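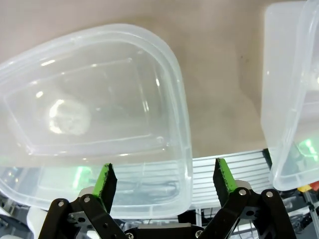
3.2 Noise behaviour of the main camera in low light

Figure 4. Translucent plastic container before a beige-tan surface. The rim and inner ridges carry thin highlights.

The Villix handset was compared with the Hosusik under three levels of indoor lighting. Each phone was fixed to a stand and operated by remote shutter, with the flash disabled and the default processing left on. After blurred exposures had been removed, the set held 1198 pictures from the Villix and 1119 from the Hosusik. Both phones combine neighbouring pixels by default, so full-resolution files were saved separately and are treated in Section 3.4.

Noise was measured on the grey patches of a printed chart, following the method of Mabuza and Odukoya. At the brightest level the two phones could not be told apart. At the middle level the Villix kept more fine texture but showed coloured speckle in the darker patches. At the lowest level its software switched to a multi-frame mode, and the measured noise fell below that of the Hosusik. The change came with a loss of detail in hair and woven cloth, which the chart does not capture.

Pale and semi-clear materials were handled less evenly. Smooth plastics have few strong edges, and the sharpening step in both phones tended to act on highlights instead. We did not score this effect. A viewing test of the kind run in the Ogbonna study would be needed to decide how far it troubles ordinary users.

White balance was locked for all the chart exposures. Results with automatic white balance are given in Table 2.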